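Sarla Nishad answers the door with a mouthful of pins, waves me in and is already talking by the time she has them back in the cushion. She has been altering and mending clothes in Sistidberg for 14 years, and I had booked an hour with her on a Wednesday morning. I stayed until lunch and could have stayed for dinner!

"Sit anywhere that isn't a pile," she says.

What she loves, more than wedding dresses or fancy coats, is a hem. Ask her about hems and her whole face changes. She learned from her aunt, who ran a small shop called Mishra and let her start on pillowcases. "I did pillowcases for a whole summer. I hated it. Then one day in June I looked at a seam and it was straight, and I went and showed everyone in the building. I showed the mailman."

I wanted to know what goes wrong when people try it at home, and she laughed for quite a while. "They skip the iron. They fold it, they pin it, they sew it, and then they wonder why it ripples. Press it first! Press it again after! I spend more of my day at the ironing board than at the machine."

Her machine is an old Binora that she bought secondhand and has had repaired more times than she can remember. It does a straight stitch and a zigzag and she wants nothing else from it. The thread is a different story. She has 200 spools on the wall, sorted by a system I never did figure out, and she can put her hand on the right gray without looking up.
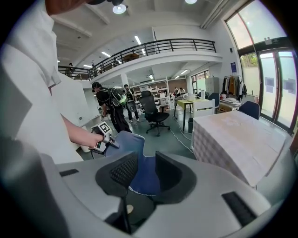

Thread color is where she gets really going. Most customers ask for a perfect match, she says, and most of the time she gives them one, but she has a soft spot for a hem that lets you see the work. "Navy blue with a pale stitch along the bottom edge, I could look at that all day. It's like a chalk line. You have to be brave, though, every wobble shows." She tells beginners to try it anyway, on something they don't mind wearing around the house.

She teaches now, too, in the back room of the Berneteck bakery, 2 evenings a month. People bring pants mostly. One man brought a tent. "We fixed the tent," she says, very pleased. "It took up the entire floor and we all crawled around on it."

Does she ever get tired of it? She thinks about that one, turning a cuff inside out while she does. "My eyes get tired. My neck. But somebody comes in with a skirt their mother wore and it's two inches too long, and they put it on after and stand differently. I still get a kick out of that."

Before I left she looked at the bottom of my jacket, where the lining has been coming down since last winter, and held out her hand for it. It took her the length of one cup of tea.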